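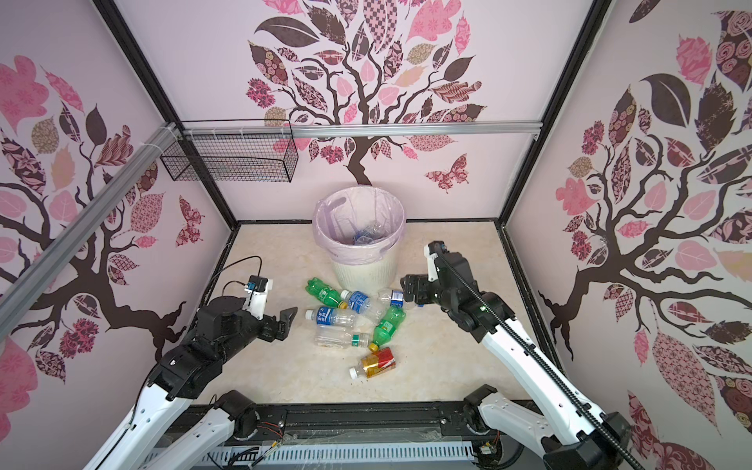 ペットボトル用のゴミ箱って、フタなしでも大丈夫?

中をすすいで水を切ってから入れるなら、フタなしで十分使えます。うちは生ゴミと完全に分けているので、においが気になったことはほとんどありません。

Rilumの丸型ゴミ箱レビュー(と、まわりのもの少々)

2022年2月5日更新

ペットボトルの置き場、みなさんどうしてますか? わたしはずっと紙袋に突っ込んで済ませていたんですが、すすぎ残しの水で底がふやけて、持ち上げた瞬間に全部どさーっと落ちたのが去年。さすがに懲りて、ちゃんとしたゴミ箱を買うことにしました。で、選んだのがRilumの丸型です。使いはじめて5か月たったので、そろそろ感想を書いておこうと思います。

色はオフホワイト。真っ白とクリーム色で最後まで迷って、間をとったような色に落ち着きました。側面に筋がぐるっと入っていて、のっぺりしていないのがいいんですよね。サイズは直径26センチ、高さ34センチ。数字だけ見ると小さいかなと思ったけれど、置いてみると存在感はそれなりにあります。素材はプラスチックで軽いです。片手でひょいっと持って玄関まで行けるので、回収日の朝がだいぶ楽になりました。

候補はもうひとつあって、Bastauのペダル式。店頭で踏んでみたらフタがぱかっと開いて、おお!となったんですけど、ペットボトルって一度に何本もまとめて捨てたいときがあるじゃないですか。ずっと足で踏んでいるのはちょっとしんどいし、値段も倍近くしたので見送りました。両手がふさがっている時間が長いキッチンなら、あっちのほうが向いていると思います。

袋はUkoの薄紫のを合わせています。200枚入りを買ってしまったので、当分この色です(笑)。持ち手の穴がついているタイプで、口を縁に折り返してかぶせるだけ。折り返しが浅いと重みでずるっと落ちることがあるので、わたしは長めに折っています。うっすら透けるから、どれくらい溜まったか横着して上からちらっと見るだけで済むのも助かる。
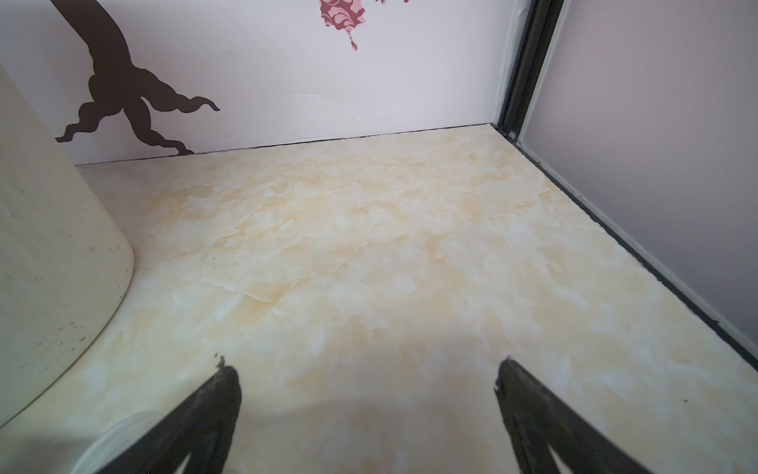
オフホワイトのゴミ箱は汚れが目立ちますか?

濃い色に比べれば目立ちます。ただ、つるっとした面の汚れは固く絞った布に中性洗剤を少しつけて拭けば、軽いものなら落ちます。筋の溝に入った分は、古い歯ブラシを使うと早いです。

正直に言うと、裾のほうのお掃除はさぼりがちです。グレーっぽいこすれ跡と、小さな黒い点々。縁や側面の高いところは目に入るから拭くのに、下のほうはしゃがまないと見えないから、つい「また今度」になる。白系を買うならここは覚悟してください。几帳面な人ならたぶん問題ないです、わたしがずぼらなだけで。

床はクリームとベージュの大理石柄で、黄土色っぽい筋が細く入っています。オフホワイトの丸いゴミ箱を置くと、なんだかちょっといい部屋みたいに見えるんですよ。近くで見ると細いしわが寄っているんですけどね。柄がにぎやかなぶん、離れればそんなに気になりません。小さいゴミが落ちていてもまぎれるのは、良いのか悪いのか……。掃除機をかけるタイミングを逃しやすい柄ではあります。

うしろの壁は木の柄で、Figueiredoのシリーズから選びました。焦げ茶の幹からくねくねした枝が伸びて、葉っぱがピンクや小豆色の花柄だったりチェックだったりするもの。蝶々もいます。かなり主張が強いので買う前は勇気がいりました。でも奥の壁も左右の壁も同じ調子でそろえてしまったら、かえってまとまった気がする。薄紫の袋を選んだのも、もとはといえばこの壁に合わせたかったからです。ゴミ袋の色を壁紙に合わせる日が来るとは思わなかった!

もうひとつ、奥に渡した銀色のレールに、黒いワイヤーメッシュのかごを吊るしています。四角くて上があいている、よくあるやつ。替えの袋をここに入れるつもりだったのに、結局は引き出しにしまったまま出し入れしています。かごの向こうに壁のピンクが透けて見えるのが気に入っていて、入れるものが決まるまではこのままでもいいかな、という感じ。結束バンドの白がちょっと目立つので、黒で留めればよかったなあとは思っています。

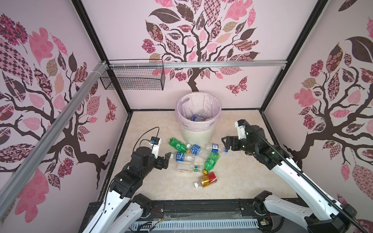

気になったところ

まず、つぶさないで入れるとすぐいっぱいになります。丸型の宿命なのか、横向きに一本はまると、まわりに変なすき間ができるんですよね。炭酸のボトルは硬くて、わたしの握力だとなかなかつぶれません。キャップを外して足で踏み、空気が抜けたところでキャップを戻すと、戻ってこないのでおすすめです。

それから、ラベル。うちの地域はラベルとキャップを外して出す決まりなので、先にはがしておけばいいものを、溜めてから一気にやる派なんです。床に広げて、はがして、つぶして、また袋に戻す。このとき口が広いのは本当にありがたくて、ぽいぽい入れられます。前の紙袋だと、片手で口を広げながらでした。あれは地味にストレスだった。

軽いのは長所なんですけど、空っぽのときに掃除機のホースが当たるとあっさり動きます。何本か入っていればわりと安定します。滑り止めを底に貼っている人のレビューも見かけたので、気になる人は試してみてください。わたしは貼っていません。

どんな人に合いそうか

一人か二人暮らしで、こまめに回収に出せる人なら、このサイズでちょうどいいと思います。大きいボトルを毎週何本もあける家だと、もうひとまわり大きいのがいいかも。同じシリーズに大きいサイズがあるそうなんですが、わたしが行った店には置いていませんでした。

お値段のわりに見た目がいいので、星をつけるなら四つ。ひとつ減らしたのは、裾の汚れが目につきやすいぶんです。4月に模様替えをする予定なので、そのとき缶用にもう一個買い足すか考え中。買ったらまたここに追記しますね。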